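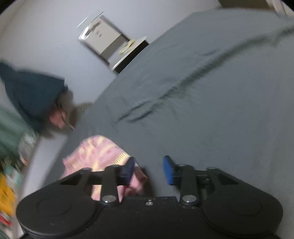
August, 9:40. Picking up the hitching problem in the PC build of Praranby. The console build holds its frame time through the whole inn sequence. The PC build does not: first entry into the upstairs bedroom costs a single long frame, and re-entry in the same session costs nothing. I want the smallest room that still shows it, so I stripped the bedroom to walls, one light and the bed. For the bed I dropped the quilt and went back to plain gray cloth over a mattress shape with a rounded corner. One material, one mesh, no trim. The hitch is still there in the stripped room, shorter but easy to see in the trace.

Setup, for whoever repeats this:

- Branch: inn_hitch, off the current PC main.
- Engine: Dodell, debug symbols on, optimizations on. Do not use the full debug build, the timings are meaningless.
- Test machine: the mid-spec box by the window. Driver shader cache cleared before every cold run.
- Display capped at 60, vsync on, overlay off. The overlay compiles its own pipelines on first draw and pollutes the capture.
- Input played back from a recorded path, so the camera enters the doorway on the same frame each time.

**Cold and warm runs**

Cold run, full room: worst frame 78 ms. Cold run, stripped room: worst frame 33 ms. Warm runs in both rooms sit inside budget with no outliers. Three cold runs each, and the worst frame lands in the same place every time, two frames after the door trigger fires.

The two-frame delay matched my first guess, which was streaming. The door trigger requests the room's texture set, and upload happens on a later frame. To check, I forced the whole set resident at level load. No change to the worst frame. Memory went up as expected and I reverted it. Streaming is not the cause here, although the upload queue is doing more work on that frame than I would like and I have left a note in the tracker.

Second guess was the audio bank for the upstairs rooms. Muted the trigger. No change.

Third was pipeline compilation. Logged every pipeline the renderer created after level load, with the call stack. The full room creates a batch of them on the exact frame that hitches. The stripped room creates fewer, and all of those belong to the cloth material. The driver blocks the render thread while it builds them.

**Why the warm-up pass misses them**

We have a warm-up pass. It runs behind the loading screen and is supposed to create everything in the list exported by Lukáč (the material tool) at cook time. I counted the list: 246 entries. Then I diffed it against what the game requested during a complete playthrough of the inn. Every cloth variant with the fold normal layer turned on was missing.

The cause is in the exporter. It walks the material instances placed in each level and writes out the switch combinations it finds. The fold layer is not set on the instance. It is switched on at run time by a distance check in the prop script, so the exporter never sees it. On console this does not matter, as the shaders ship precompiled and the state change is cheap.

Sabina Michalík wrote the exporter and confirmed this at lunch. She says the run-time switch was added later, for the market level, and no one went back to the tool. Her suggestion is to read the switches from the script metadata and add the combinations at cook time. Mine was to record requested pipelines during QA sessions and merge the logs. The script route covers cases a tester never walks into. The log route catches cases that are not in the scripts at all. We will do hers first.

**Patterned cloth**

While the room was stripped down I also looked at the second complaint from the Grerkholm test notes, that striped fabric crawls when the camera pans slowly. It is a separate problem with a separate fix, but it uses the same material.

The gray sheet is useless for this, as there is nothing on it to alias. I set up a second test with a pink knit pattern: pale yellow stripes, columns of small magenta flowers, light blue squiggles running next to them. The stripes are the hard part once the cloth is folded over itself. They go from nearly vertical to curved over a short distance, and the texture gradient changes with them. Shimmer shows up first on the flower rings, then on the stripe edges.

Checked so far:

1. Anisotropic filtering was being clamped to 2x by the low preset and was never restored when the user moved up to medium. Plain bug, fixed, needs a restart to take effect.
2. Mip bias was set for the console's upscaler and was still negative with the upscaler off. At native resolution this alone produces most of the crawl. Bias is now zero unless the upscaler is active.
3. The fold normal map has no roughness compensation in its lower mips. Specular still sparkles along creases after 1 and 2. Not fixed. Needs the art side to re-export, and I would like to see the cost first.

With 1 and 2 in, a slow pan across the folded pink cloth is stable at medium and high. Low is still poor at a distance. I consider that acceptable for low.

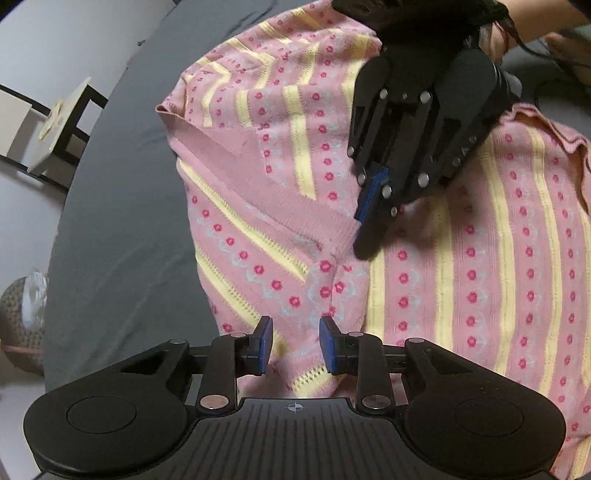
## Afternoon, 3:15

Sabina's exporter change is in a local build. The cook takes slightly longer and the cloth variants now appear in the list. Cold run in the stripped room: no pipeline creation after load, no outlier. Cold run in the full room: two pipelines still created late, both from the candle particle system. The frame they land on stays inside budget on this machine. It may not on a slower one.

The loading screen is longer on a first launch as a result. The progress bar stops moving during warm-up, which looks like a hang. It needs to count pipelines as well as assets. Small job, assigned to me.

Open items:

- Candle particles: find out where the blend mode is being changed. I suspect the wind parameter.
- Progress bar.
- Version the driver cache path. A player who updates the game and keeps the old cache will get partial hits, and I have not tested that.
- Repeat the cold run on the laptop with integrated graphics. Compile times there are the ones that matter.
- Ask art about the roughness mips.
- Put the quilt back. The stripped bedroom is checked in on inn_hitch only – do not merge the level file.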